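Ticket 1416 – Mugs sliding and knocking together on pink serving tray
Category: Tableware and trays
Product: Sullau tray, rectangular, pink
Status: Open, waiting on customer
Opened: Saturday, October 2, 2021

Customer message

Hello there, and thank you in advance for reading all of this, my sister tells me I write tickets the way other people write Christmas letters!

I bought the Sullau tray in May, together with the Cuadros mugs, and I love the pair of them dearly. We use the tray every single day for coffee. My trouble is that the mugs travel. I set six of them down, I pick the tray up, and by the time I'm through the door to the porch they have all drifted to one end and are clinking away like a wind chime. One has a small chip on the rim now (the fault is mine, I took the step too quickly). I have tried a folded dish towel underneath, which helped the mugs but soaked up every spill and looked dreadful by the second cup. The porch is 16 steps from the kitchen, so it isn't a long trip.

Is there a liner made for this tray? And is there a right way to load it?

Reply from Tatu Swai, Rurnisen customer care

Good morning, and please don't ever apologize for a long ticket – the long ones are usually the easiest to answer. I'm sorry about the chipped mug. If the chip is on the drinking edge, please retire that one to pencils or paper clips.

First, the liner. We do have one, the Tretine mat, and it comes in two sizes. The one for your tray is the 14 inch. It rinses clean under the tap and lies flat again once it's dry, so you can give the dish towel its old job back.

Before you order anything, though, would you try a few things for me?

1. Wash the tray with warm water and plain dish soap, then dry it all the way. A thin film of rinse aid makes the surface a good deal slicker than it ought to be.
2. Wipe the bottoms of the mugs too. Even a little ring of coffee will let them skate.
3. Load in two rows of three, with a bit of air around every mug, and keep them away from the rim of the tray.
4. Fill them a little lower than you would at the counter, and put the heaviest ones toward the middle.

I also like to set the coasters out on the table before the mugs leave the kitchen – it saves all that shuffling with a full tray in your hands. The spacing I mean is like this:

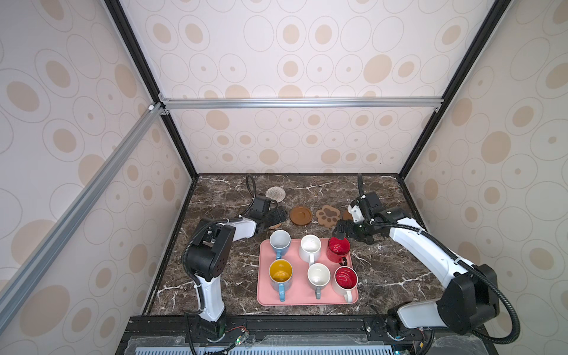 Six mugs on the pink tray, two rows of three, with coasters laid out behind.

The handles needn't all match up, by the way. Turn each one whichever way is easiest for you to grab, so long as it isn't pressing against its neighbor.

Customer reply

Oh, that is so much roomier than mine! I had been pushing all six up tight together in the middle, thinking they would hold each other still. I washed the tray last night and it did feel squeakier. I'll do the porch run with company on Sunday and report back.

Reply from Tatu Swai

Lovely, I'll keep the ticket open until then. If they still wander, tell me how far and toward which end, and check whether the tray rocks when you press on a corner. Enjoy your coffee!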